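Kitchen tips for when words are hard to find

Quick page this, written between school run and tea. My son has a language disorder (expressive side mostly, understands far more than he says) and the kitchen is where we get the most talking done. Steal whatever's useful.
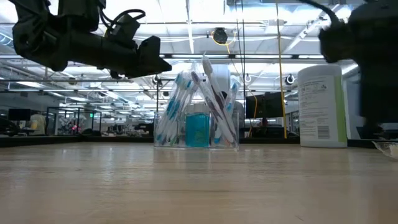
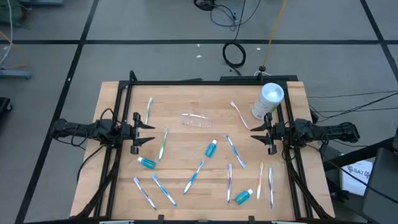 Toothbrushes on the wooden table, both pictures.

Cupboards first. Label the outside of the door, word plus a small drawing. Lower case letters, not capitals, same as school uses. Masking tape and a marker will do. Tape comes off clean if you warm it with a hairdryer.

One name per thing. We had "tea towel", "drying cloth" and "that" all for the same object. Picked tea towel. Everyone sticks to it, grandparents included.

Don't hand over the spoon straight away. Wait. Count to ten in your head if you have to. If nothing comes, offer two: "big spoon or little spoon?" Choice gives him the word to borrow.

If he says "he cutting bread", don't correct. Just say it back whole, "yes, he is cutting the bread", and carry on buttering. Our speech therapist Bindu Kartha drummed that one into me in March and it's teh best thing we've had from her. No "say it properly". Ever.

Recipes: cut them down. Two steps on a card, then the next card. Verbs at the front. Pour milk. Stir eggs. Cards go in a plastic wallet or they get eggy, wipe with a damp cloth and a drop of washing up liquid.

Noise. Turn the extractor off while you're talking, and the radio. Felt pads under chair legs made a bigger difference than I expected, hard floor in ours. Dishwasher goes on after tea.

Sticky cupboard labels that won't shift: cooking oil on kitchen roll, leave while you boil the kettle, rub in circles. Then soapy water. Don't use oil on bare wood, it marks.

Shopping list on the fridge at HIS height. He draws, I write the word next to it. Natália Peixoto from our parents group does hers with cut up packets glued on card, cheaper than printing and the child knows the packet allready.

Washing up is good for in, on, under, behind. Cup in the bowl. Plate under the cup. Put a towel on the floor first.

Bad days, leave it. Toast and no talking is fine.

More on packed lunches when I get a minute.

Updated 22 July 2021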